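Kulap Luangrath
@kulapl

right. charity shop glass thread, because three of you asked and I have twenty minutes before the bus

1/ background for new people. My aunt Veerle Hermans (not a real aunt, mum's friend, you know how it is) left me her glass cabinet and everything in it. Didn't want it. Took it. Now I have opinions on tumblers

2/ the first thing I'd say is stop buying things for the shelf. Buy things to drink out of. A glass that sits behind a door for forty years is a very sad object and also sticky, kitchens are greasy, you'd be amazed

3/ cleaning. Warm water, not hot. Plastic bowl in the sink so you don't chip anything on the tap. One at a time. I know. ONE at a time

4/ white bloom inside a vase might be limescale, in which case vinegar overnight and a bottle brush. If it's still there after two goes it's probably sick glass and it won't come off. Put flowers in it, stop fretting

5/ no dishwasher. My cousin Lertchai put a whole set of Veerle's sherry glasses through on the long programme and they came out looking like they'd been sanded. He was very sorry. He is still not allowed near the cabinet

6/ someone's asked about prices. I don't do values!! I can tell you what I paid. Most I've ever paid for one glass is £5 and I felt ill on the way home

7/ the Stonwood hospice shop is still the best one round here. Bottom shelf, behind the fondue sets. Go in the morning. The lady on the till will wrap every single piece in newspaper, and you can't hurry her so don't try

8/ Brarkis market is hit and miss. Went twice in August. First time nothing, second time a jug with a lovely fat handle and a man who wanted to tell me about his hip for half an hour. Worth it for the jug

9/ run your finger round the rim before you pay. Slowly. Your eye will miss a chip that your finger finds straight away. Then the foot, same thing. Then hold it up to the window

10/ and flick it, gently. Long ring usually means lead crystal, dull thunk could be plain pressed glass or a crack. Thunk isn't bad, half my favourites thunk. You just want to know before you hand the money over

11/ lead crystal btw - fine for a glass of wine with dinner, don't keep whisky in the decanter for months. Veerle did for years, but Veerle also smoked in the bath

12/ labels. Don't soak off an old paper label if it's still hanging on, people always regret that. I had a little foil one that said Salgado and scrubbed it off in my first week like an idiot. Still think about it

13/ storage. Right way up, not on the rim, the rim is the weakest bit. Don't stack unless they're made to stack. If two get stuck, cold water in the top one, warm round the bottom one, wait. No twisting!! I have a scar

14/ paper between plates, not needed between glasses if you leave a bit of a gap. I line my shelves with that rubbery drawer stuff from Fuvik, cut to size badly 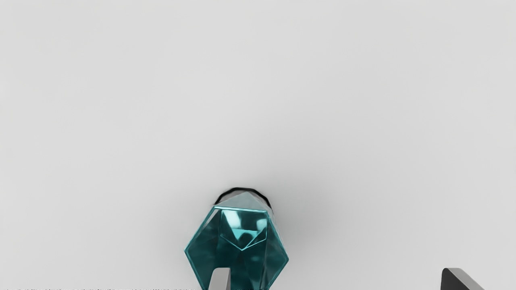 15/ colour, which is what everybody really wants to talk about. I started off only keeping clear because I thought coloured was a bit much. Wrong. Got rid of some lovely green hock glasses and would have them back tommorow. Teal is the one that turned me - a dark faceted teal on plain pale grey, with that thin brighter turquoise line running round the outline, and I'm done for. So now the shelf liner is grey and the coloured bits live at the front

16/ don't put all your coloured stuff in one row by shade though. Looks like a paint chart. Mix it up, leave gaps, let a clear one in

17/ and try them against a plain background before you decide you hate one. Veerle had brown flowery wallpaper inside the cabinet and everything in front of it looked like cold tea. Took me a whole weekend with a scraper. There were 2 more wallpapers underneath

18/ Siriporn Thammasiri is asking if coloured glass fades in the sun. Glass that's coloured all the way through mostly doesn't, not so you'd notice. Painted or sprayed on colour can flake or fade, keep that off the windowsill. Some old clear glass goes a bit purple after years of sun which I quite like

19/ oh and keep anything round and clear off the sill full stop. It can work like a magnifying glass. Chalerm Khamphan scorched a curtain with a paperweight, ask him, he'll show you the curtain, he's kept it

20/ how many have I got. 104. That's after giving a boxful to my sister. I counted because of the insurance and then wished I hadn't

21/ no I'm not selling any. No not the jug either

22/ missed the bus doing this. Next one's in half an hour so if you've got a question about decanter stoppers now is the time, I have loads to say about stoppers

23/ ok stoppers, quickly. If it's stuck put a drop of cooking oil round the join, leave it somewhere warm overnight, tap it very lightly with a wooden spoon, one side then the other. Still stuck, do it again. I had one take 5 nights. Wash the oil out after with washing up liquid and let it dry with the stopper OUT, that's how they get stuck in the frist place

24/ bus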